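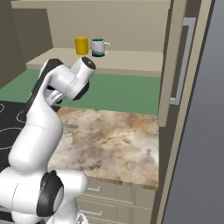 Simulation render: Trokby

2 min read

The break room arm: your questions, more or less answered

Is the kitchen in the render our kitchen?
No. Ours has never had a marble countertop and is not getting one. Trokby tests the arm in a simulated kitchen before it goes near real crockery. The shelf with two mugs is the part that matters to us, as putting mugs away is the first job on the list.

When does it start?
August, at the Lonura building only. Trujillo keeps doing things by hand until we know how Lonura went.

Who loses their job?
No one. Erlinda Tagle's kitchen crew stays at its current size and on its current pay. The crew handles 530 mugs on a normal day and would like to handle fewer. The hours saved go to catering setup, which has been short-staffed since we started inviting clients to lunch.

So the crew gets easier work?
Different work. Somebody has to load the arm's tray, clear its faults and wipe it down at closing. Two people per shift will be trained, on paid time. Erlinda asked for that in writing and got it.

Can I hand it my mug?
Please don't. Leave it on the tray like everybody else. Stay behind the floor line while the arm is moving, even if your yogurt is on the other side -- the yogurt can wait.

Will it break my favorite mug?
Possibly. So did we. Nondano will replace house mugs; sentimental ones should live at your desk.

Does it record us?
It logs its own movements and faults. Break times are not logged, and the logs don't go to your manager, who has enough to read.

What if the crew hates it?
They can switch it off and work by hand, with no form to fill out. Berenice Bañuelos in facilities reviews the trial with them every 2 weeks.

Can it make coffee?
No. It has been asked.

Questions: Berenice Bañuelos, Facilities | © 2019 Nondano | Back to top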